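Category: Lists > Members' Notices > Room Hire and Storage

Subject: Re: Storage charges at Kisby from March

Dear members,

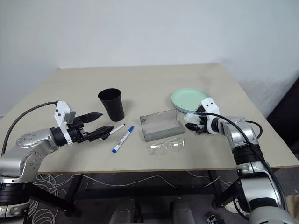
Thank you to those who wrote regarding the revised storage charges. The office has received one question more often than any other, and it is answered below for the benefit of the whole list.

On behalf of the Ristness group, Lalit Sengar wrote:

> Our group has rented two lockers at Kisby for several years.
> The notice gives the new annual charge as $188 but does not
> say whether the lower rate for affiliated groups still
> applies. We paid $119 last year. Could the office please
> confirm before we settle our budget?

The affiliated rate will continue. Groups already holding a locker will be charged $119 per locker until their present agreement ends. The charge of $188 applies to new agreements and to any locker transferred between groups. Where an agreement has lapsed, the office will treat a renewal received by 5 pm on the last day of March as continuous.

Groups are reminded that keys remain the property of the centre and are not to be copied. Enquiries about the Gremomness annexe should be directed to the Aerts office, which keeps a separate waiting list — please do not send these to Room 103.

Renewal forms may be lodged at the front counter or by reply to this message. Cheques are still accepted.

Yours faithfully,
Bookings Office, Kisby

Contact the list owner | Copyright Kisby | Back to top

We use cookies to remember your archive preferences. Accept | Manage settings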